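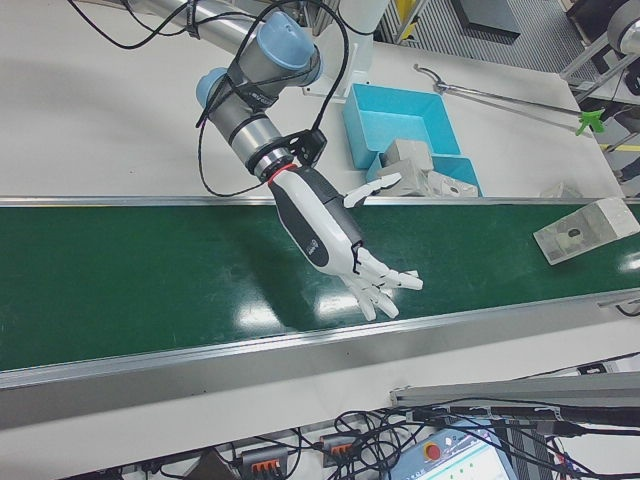
Sprechernotizen – Vortrag "Kleinteile, Schaumstoff, Fließband: Sortierplätze, an denen man gern steht"
Dauer 40 Minuten, danach Fragen. Wasser mitnehmen!

Einstieg
Guten Morgen, schön, dass ihr so früh da seid. Kurz Hände hoch: Wer von euch hat schon mal an einem Band gestanden und Teile in Schalen gelegt? (Warten, es melden sich meistens mehr, als man denkt.) Ich mache das seit Jahren und freue mich immer noch, wenn ein Platz gut eingerichtet ist. Um solche Plätze geht es heute.

Teil 1: Das Band
Grüner Belag, Alu-Schienen links und rechts, kennt jeder. Mir geht es um den Glanz. Ein glänzender Belag spiegelt die Deckenlampen, und ein durchsichtiges Teil verschwindet dann fast darin. In Setosside haben wir die Leuchten versetzt und matten Belag ausprobiert – was für ein Unterschied! Geschichte mit der Sonnenbrille erzählen, aber kurz halten.

Frage ins Publikum: Wo hängen bei euch die Lampen? Direkt über dem Band?

Teil 2: Die Schalen
Mein Lieblingsthema, hier darf ich nicht ausufern. Niedrige Wände, oben offen, damit die Hand nicht über eine Kante klettern muss. Hellblau mag ich sehr, beige Schaumstoffblöcke heben sich davon wunderbar ab. Große Schale nach hinten, kleine davor. Bei Zikenano stand es lange umgekehrt, und ständig lag etwas daneben auf dem Tisch.
Musterschale Obi herumgeben (am Ende wieder einsammeln, letztes Mal fehlten 2).

Teil 3: Die Blöcke
Schaumstoff ist dankbar: leicht, leise, verzeiht jeden Wurf. Würfel lassen sich stellen, unregelmäßige Stücke rollen sich irgendwie zurecht und brauchen mehr Platz. Also nie nach Stückzahl planen, immer nach der sperrigsten Form. Wir haben mit 70 Blöcken angefangen und sind bei 40 gelandet, damit ließ sich viel ruhiger üben.
Klare Blöcke mit etwas Dunklem darin: extra Schale, immer. Falls jemand nach dem Material fragt, auf den Aushang am Stand von Lellix verweisen.

Teil 4: Der Tisch
Weiße Platte – ja, man sieht jeden Krümel, und genau das finde ich großartig! Kleine helle Stücke übersieht man darauf allerdings leicht, darum vor der Pause einmal mit der flachen Hand drüberstreichen. Vormachen.

Übung, wenn noch Zeit ist
Zu zweit an einen Tisch, alle Blöcke in die Schalen, dann die Schalen tauschen und noch mal. Danach erzählen lassen, welche Anordnung angenehmer war.

Schluss
Zettel mit den Maßen liegen am Ausgang. Schalen zurück in den Karton, Deckel zu, Raum um halb elf frei.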